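Handmade Bracelets and Why Students Buy Them
Project report, Consumer Habits course
Group members: Yuzuki Hirano, Tiago Paiva, Tomoyo Tsuchiya

1. Introduction

In our project we wanted to learn how students at our school choose small accessories, and how much they are ready to pay for them. We asked 148 students in June with a paper form of one page.

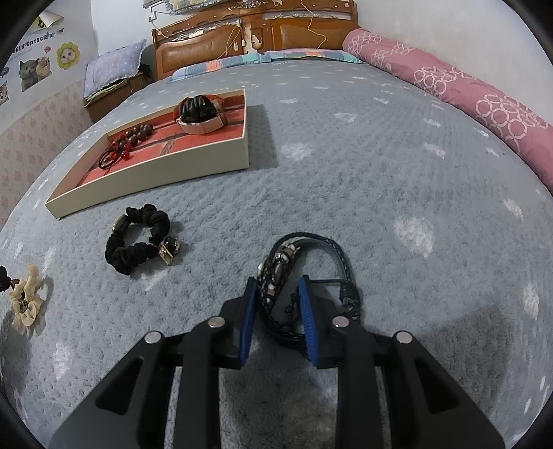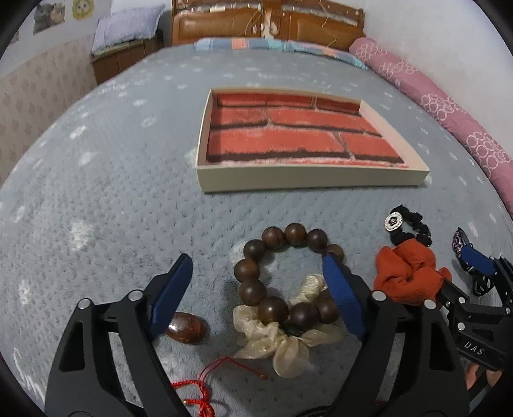

Price was the first question on our form, and the answers were more different than we expected. Of all the students, 66 said they never pay more than the price of a lunch for a bracelet. The others said it depends on the material and on the person who gets it. Many students made a difference between cord and wood. A braided black cord bracelet with beads was called "good for every day", while a loop of round, dark brown wooden beads was more often chosen as a present for a parent. Tiago thinks this is about age, but our data cannot show it.

2. Where students buy

Most answers named the weekend market or the small shop Paren near the station. We talked with the owner, Itsuki Koyama, who makes part of the goods himself. He told us that he sold 193 bracelets last year – most of them before the school festival. He does not sell online, as the postage is too high for such a cheap item.

3. Problems

Our form had one weak question. We asked "Do you like handmade things?" and almost everyone wrote yes, so we could not use it. Also, 30 students left the last page side empty, maybe they did not see it. Our teacher, Mr. Oshima, advised us to print on one side only next time.

4. Next step

Tomoyo will repeat the survey with the first-year students, with the price question divided into two parts.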